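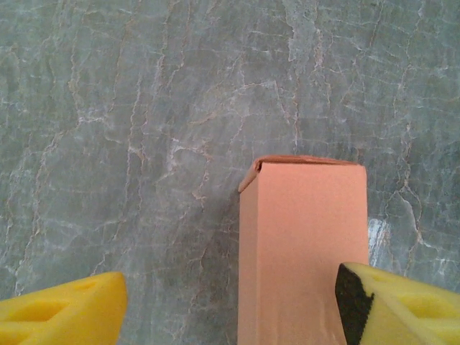
Soporte > Presentación de escritos > Firma y envío

Ticket 601 - El escrito de alegaciones se queda en "Pendiente de sello"
Estado: Resuelto
Abierto por: Skarphéðinn Zoëga, despacho Nørgaard
Módulo: Joltel Escritos

Mensaje inicial

Buenos días a todo el equipo, y gracias de antemano por la paciencia, que ya sé que os escribo a menudo. Llevamos la defensa de dos concejales de Berbridge en el recurso contra su inhabilitación, y esta mañana he intentado presentar las alegaciones desde Joltel. El documento sube bien, la firma se valida (sale la marca verde) y después el escrito se queda en "Pendiente de sello" y de ahí no se mueve. He esperado unos 12 minutos, he cerrado la sesión, he vuelto a entrar y sigue igual.

El plazo vence el miércoles 2 de marzo a las tres de la tarde, así que comprenderéis que ande un poco nervioso. Ya he probado con otro navegador y con el certificado de mi compañera, que también figura personada en la causa. Con el suyo ocurre lo mismo. No he vuelto a pulsar "Enviar" por miedo a que la secretaría del tribunal reciba el escrito duplicado.

Respuesta de soporte

Hola, Skarphéðinn. Has hecho muy bien en no reenviarlo. Vemos el escrito en la cola de salida con firma correcta, pero la pasarela Braltar, que es la que pide el sello de tiempo al registro, lo devuelve con el aviso "anexo no admitido". Ese aviso debería aparecer en tu pantalla y no aparece, lo cual es un fallo nuestro y ya lo hemos apuntado aparte. ¿Nos puedes decir cuántos anexos lleva y cómo se llaman los archivos?

Respuesta del usuario

Son 17 anexos, casi todos actas del pleno y recortes de prensa de noviembre, cuando empezó todo el revuelo con las declaraciones. Los nombres los puso el procurador, que es un hombre muy ordenado y les mete de todo: fecha, asunto, apellidos, tildes y hasta alguna barra baja. Os copio el del anexo 6, que es el más largo: "Acta_pleno_extraordinario_moción_y_réplica_del_señor_alcalde_versión_íntegra_firmada.pdf".

Respuesta de soporte

Pues es justo ese. Braltar corta los nombres largos y, al cortarlo, el archivo pierde la extensión. Por favor, sigue estos pasos:

1. Entra en Escritos > Bandeja de salida y elige "Retirar antes de sello". El borrador se conserva.
2. Cambia el nombre del anexo 6 por uno corto, por ejemplo "Anexo06.pdf".
3. Vuelve a subirlo, firma de nuevo el índice y envía.
4. Descarga el justificante en cuanto aparezca y comprueba la hora.

Los demás anexos puedes dejarlos como están.

Respuesta del usuario

¡Sellado! Ha tardado muy poco y el justificante trae la hora y el listado completo de anexos. Me he permitido acortar también los otros nombres, por si acaso - el procurador ha protestado un poquito, pero se le pasará. Muchísimas gracias, de verdad, por contestar tan deprisa y por explicarlo con tanta calma. Si algún día ponéis el aviso en pantalla antes de firmar, nos haréis un favor enorme a los que presentamos con el plazo encima.

Nota de cierre

Causa: nombre de archivo demasiado largo en un anexo, rechazado por la pasarela sin aviso al usuario. Se abre mejora para mostrar el error antes de la firma. El usuario confirma el cierre.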